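Home » News » Site and Transport

Memurby sets aside money for its first delivery robots

May 27, 2026

After a good deal of talking, and a trial budget that has been round the houses since February, the Memurby site has agreed to put £3345 a month towards hiring two small delivery robots from Trisar. They will carry post, samples and the odd forgotten lunch between the round glass building and the far end of the lane, and we are really rather pleased about it.

Fengying Cao, who put the figures together, looked at buying outright as well – Plonik sent in a very thorough quote – but felt that hiring for the first eight months would leave us freer to change our minds once we know how the machines cope with a proper British autumn.

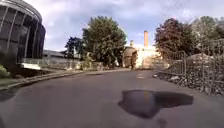 The lane looking towards the chimney, with a puddle on the road surface.

Before anything arrives there is the route itself to think about, and Jianguo Tang has asked for part of the budget to be kept back for patching the tarmac and improving the drainage. Both suppliers wanted to know about standing water, kerbs and people on foot, and Lanying Long has kindly been gathering answers for them (37 questions from Trisar alone!).

Staff who use the lane regularly are warmly invited to send Lanying their thoughts on crossing points, busy times and where the charging cabinet ought to go – there is still 30 metres of cable to be priced, and its position has not been settled.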